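Subject: Re: [sestdale-office] Round tables, anyone keeping theirs?
Time: 4:12 pm

On Sunday the list owner at Ollero wrote:
> We are clearing the second floor and have 6 round tables to give
> away. Before I promise them to anyone, does the white top hold up?
> Ours have been in storage and I can't tell what is dirt and what
> is wear.

We have used the same kind at Sestdale for 7 years, bought through Prokance. The tops wipe clean with dish soap and warm water. Don't use scouring powder, it kills the shine for good. Dry erase marker comes off with rubbing alcohol. Ballpoint mostly doesn't.

Check the rims before you hand them over. Two of ours chipped from chairs being pushed in too hard.

Glare is my one complaint. If you sit under ceiling lights you will get streaks of light across the top, and you end up moving your chair. 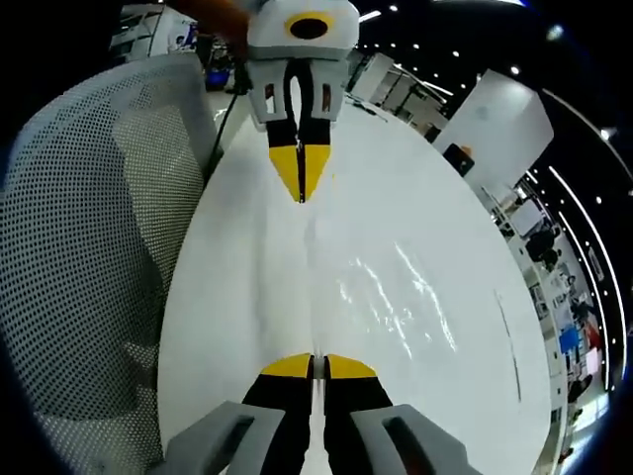 Filed under: Furniture / Tables and seating

White round top, glossy, with a mesh-back office chair pulled up on the left. You can see the light on the right half.

I can take two of the 6 if they are still going. Our van carries up to 600 pounds, so weight is no problem. Please reply to the list.

Sestdale front office, room 467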